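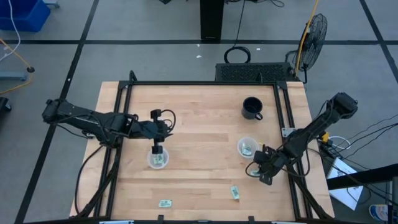
Day four of teaching two robot arms to put trash in cups. I have a degree.

You drive them by holding a smaller pair of arms and doing the job yourself, and the big ones copy you. My mother thinks I play with puppets for a living. I have stopped correcting her.

Target is 900 good demos. We're at 257.

A demo counts as good if all the paper ends up in the cups and the cups stay upright. You would not believe how much of my week hangs on "upright."

Crumpled paper is easy, it wants to be grabbed. Flat paper on butcher block is my enemy. You have to come in low, pinch an edge and hope. I hold my breath each time, as if the gripper can tell.

29 attempts thrown out since lunch. Most of them because I hesitated. If I hesitate, the robot learns to hesitate, and then we've built a very expensive version of me.

The mug stays on the table. It isn't part of the task. The policy has to learn to leave it alone, and so do I, since my left hand is a gripper until 5.

Someone at the Altulham office asked if we could "just film a person doing it." Sure. Let me go find a person with two fingers per hand.

Back to it. Demo 258, flat one first.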